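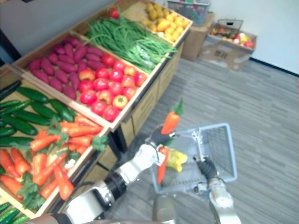 Diapositiva 5. Expositor de madera con cajones inclinados: pepinos, zanahorias, batatas y tomates artificiales.

Entrar por la inclinación. Los cajones son poco profundos y se vuelcan hacia el cliente; el volumen aparente lo da el ángulo y no el fondo. Dejar unos segundos para que miren los bordes.

Orden del género. Pepinos y zanahorias contiguos, verde oscuro contra naranja. Encima de las zanahorias, un cajón ancho dividido en dos: batatas a la izquierda, tomates a la derecha. Recordar la regla de Sarmiento: forma alargada junto a forma redonda, para que la separación se lea de lejos.

Colocación. Los pepinos van a lo largo. Las zanahorias, en ángulos distintos y con las hojas puestas. Citar la guía Broscombe: pieza larga, alineada; pieza con hoja, suelta. Las batatas, muy juntas, con las puntas hacia varios lados.

Cesta. Plástico gris azulado. Contrasta con todo el género.

Dato de Flanum: carga máxima por cajón, 400 piezas pequeñas o 200 medianas. No entrar en el cálculo; está en el anexo de Ok-hee Nam.

Si preguntan por la limpieza del género artificial, remitir a la ficha 2067 de Skutlow. Pasar a la siguiente y ceder la palabra a Angelica Macapagal.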